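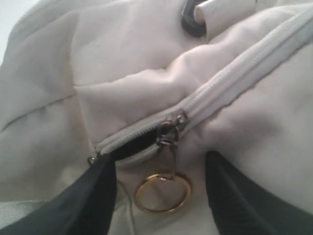

The Night Train Comes Back to Ullon

For 11 years the only way to leave Ullon after dark was to drive. The last overnight train stopped running when the sleeping cars wore out, and the railroad chose not to replace them. The platform lights stayed on, the ticket window closed, and people who needed to be in Cuvgate by morning got up at three and took the highway.

The train returned last April. It leaves Ullon at 9:40 in the evening and reaches Cuvgate just before seven. It runs six nights a week, with no service on Saturdays, and it makes one stop on the way, at Gough, where it sits for 25 minutes while a freight train goes by.

I rode it in both directions this winter, once in a seat and once in a sleeper. I wanted to know who uses it and whether it is any good.

The first question was easy to answer. Most of the people in the seated car were going to work or to a hospital. Cuvgate has the only eye clinic and the only heart unit in the region, and appointments there start at eight. Driving yourself to eye surgery is a poor plan, and a hotel room near the clinic costs more than the train. There were students, too, and a few couples who had booked a sleeper because they like trains. The couples stayed up latest.

The sleeping cars are secondhand. They were built for a longer route farther south and were refitted in the yard at Gough, where the work took two winters. Each car has 18 berths in nine compartments. The old carpet is gone and the floors are now plain rubber. The reading lights work. The heat has two settings, and the higher one is too high. By midnight most of the doors on my corridor were propped open a few inches with shoes.

A berth is narrow but long enough for a tall person, which was not true of the old cars. The mattress is firm. You get one pillow, one blanket and a bottle of water. There is a sink in each compartment and a shower at the end of the car. I waited ten minutes for the shower and it was fine.

Storage is the weak point. The space under the lower berth is shallow, and a hard suitcase of any size won't go in. The rack over the door takes one bag if the bag can be squashed a little. Two people traveling together should plan on soft luggage and not much of it.
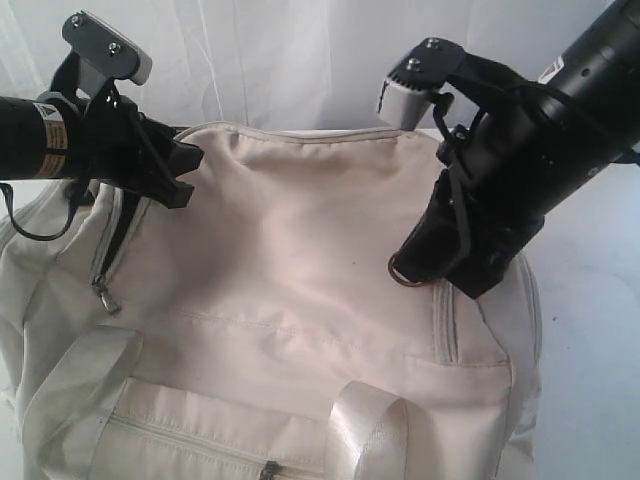
The seated car is cheaper and harder to recommend. The seats lean back about as far as they do on a bus. The overhead lights are dimmed at 11 but never turned off, and the door to the next car bangs. Regular riders bring an eye mask and sit at the far end. I slept perhaps two hours and was no use to anyone the next day.

Food is sold from a counter in the middle car, run by Urna, a bakery two streets from the Ullon station. It closes at midnight and opens again at five. The soup is good and there is usually some left. The breakfast rolls are baked in the afternoon, and by morning they taste like it. Coffee is free if you have a sleeper ticket.

The train is paid for partly by fares and partly by the two counties at either end, and that arrangement is up for review next year. The track is the larger worry. Between Gough and the river the line has a speed limit low enough that a person on a bicycle could keep up for a mile or so. Fixing it would take an hour off the trip, but an hour off an overnight trip helps very little. Arriving at six is worse than arriving at seven. The freight companies want the work done, and they may end up paying for most of it.

In Ullon the effects are small but easy to see. The station café now stays open until the train goes. A taxi waits out front in the evening, sometimes two. The parking lot, which had been leased to a tire shop for storage, has been cleared and painted with new lines.

On my trip home we left Cuvgate on time and lost 40 minutes outside Gough, where a signal had frozen. Hardly anyone in the sleeper woke up. We came into Ullon a little after eight, with snow on the platform and the buses already gone – the first one leaves at 7:30 and does not wait for the train.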